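Foam cubes for the counting corner

rahel_g
I bought the Bostatar foam cubes for my class, 10 in a bag. They are soft and quiet when they fall, but do they keep their shape?

efe.iyamu
Ours did not. After 8 months we threw them out. Buy wood.

rahel_g
Wood is too loud for me – we have a stone floor. The blue one I looked at has rounded edges and a small dark nick in the front.
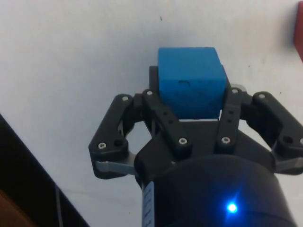
I can live with such a mark, but I would like them to last until next September.

manon_c
Efe, I disagree. Mine are older than yours and still stack well.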